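**Coroner's finding after a drowning: when may a local news site publish it?**

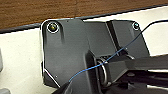
I edit the community news pages for Plurnthorpe and would be grateful for guidance. In October a man died while swimming at the reservoir. The coroner's office has told the family that the provisional cause is drowning, and a relative has repeated this on a public page. May we report it now, or must we wait for the inquest to close? Our short notice of the death has received 247 comments, several of them speculating about alcohol, and I should like to put an accurate account in front of readers as soon as it is proper to do so.

Posted by Kerstin Viklund, October 11, 2020

---

**Liesl Baumgartner**

You are not obliged to wait for the conclusion of the inquest. Once the inquest has been opened, what is said in open court may be reported, provided that the report is fair and accurate. The opening hearing is usually short and will often give the name, the age and a provisional medical cause of death.

A relative's post is a different matter. It does not carry the protection given to a court report, and it may be mistaken. I would advise you to telephone the coroner's officer, ask for the date of the opening, and attend if possible. Please write "provisional cause" and avoid any wording which suggests that the coroner has reached a conclusion.

With regard to the comments, I would close them until the hearing. At the Pirside pages we did so for two weeks after a similar death and received only 2 complaints. The family should also be told before publication, as a matter of courtesy.

---

**User Marciniak**

Agree about closing the comments. Ours are limited to 200 per story in any case.

---

**Kerstin Viklund**

I am obliged to you both. Comments were closed this afternoon and I shall contact the coroner's officer tomorrow. Should the relative's post be linked in the meantime, or left out altogether?

---

**Liesl Baumgartner**

Left out, in my view, unless the family asks you in writing to include it.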